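The Rack on the Counter

I own 33 plates. The dishwasher in our rental on Caveno Street holds most of them, in the sense that a suitcase holds most of a vacation, and the rest go to the rack. For years the rack was a thing I apologized to guests for. It had a tray underneath that grew its own weather. Then the landlord's dishwasher quit in July, the part took until fall, and I was forced to develop opinions.

The first opinion is that a drying rack is furniture. Once it has been out for two weeks it is never going back under the sink, and you may as well choose it the way you'd choose a chair. I went to Norkunon, the housewares barn out past the Jenkins exit, where the rack aisle runs to 424 products if you believe the website. Most of them are the same rack with a different spoon cup. 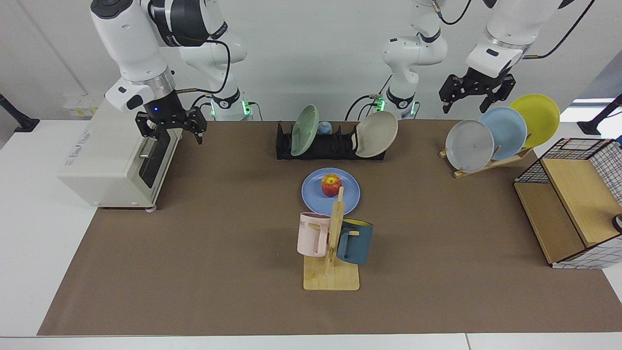
The second opinion is that plates want to lean. Stack them flat and you get a damp tower that smells like a gym bag by dinner. Stand them bolt upright in tight slots and the rims touch, and you hear every one of them when the fridge door shuts. A slight tilt fixes both. The people at Skidevero, who make a bamboo model I have now bought twice, print a little diagram of this on the box, with an arrow. I laughed at the arrow in the store and have thought about it since.

Then there is the matter of the mat. I held out against mats. They seemed like a rug for people who'd given up on floors. But a bare counter under a rack is a puddle with ambitions, and a big mat has the side effect of marking off territory: dishes live on it, mail does not. My household has respected that line for two months – longer than it has respected any line I've drawn out loud.
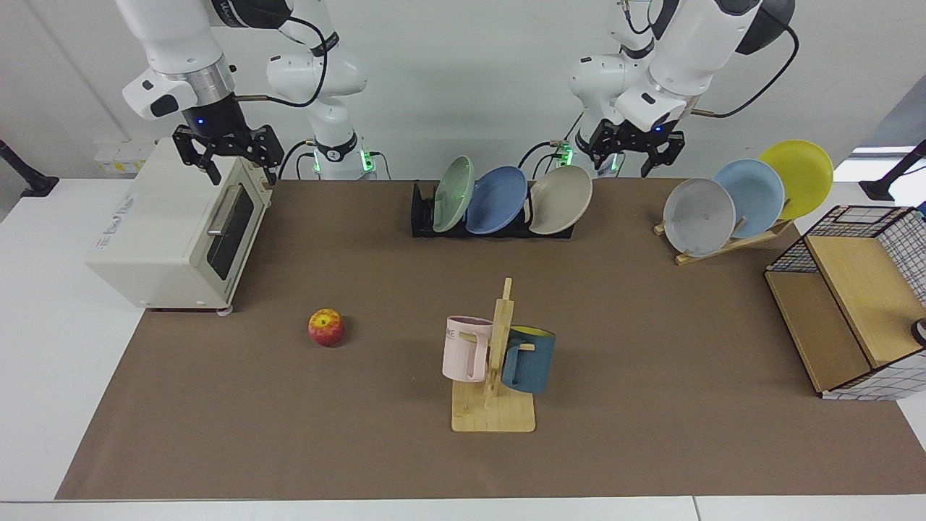 Color is where I expected to be above it all. Matching sets are easier to store and easier to replace, and my mother's view was that mixed plates meant somebody had been dropping things. I've come around to mixed, mainly for the leaning. Sage green, blue and beige in a low black rack look like a decision, even when they're three survivors of three different sets. Put gray, pale blue and yellow on a slanted wooden one next door, yellow at the back where it stands tallest, and you could almost charge admission. White plates in the same spot look like paperwork.

Two racks, yes. I resisted that as well. One is for what gets used every day and one is for what I like looking at, and the second has slowly crowded out a perfectly good toaster. The toaster is now on top of the fridge. I make less toast.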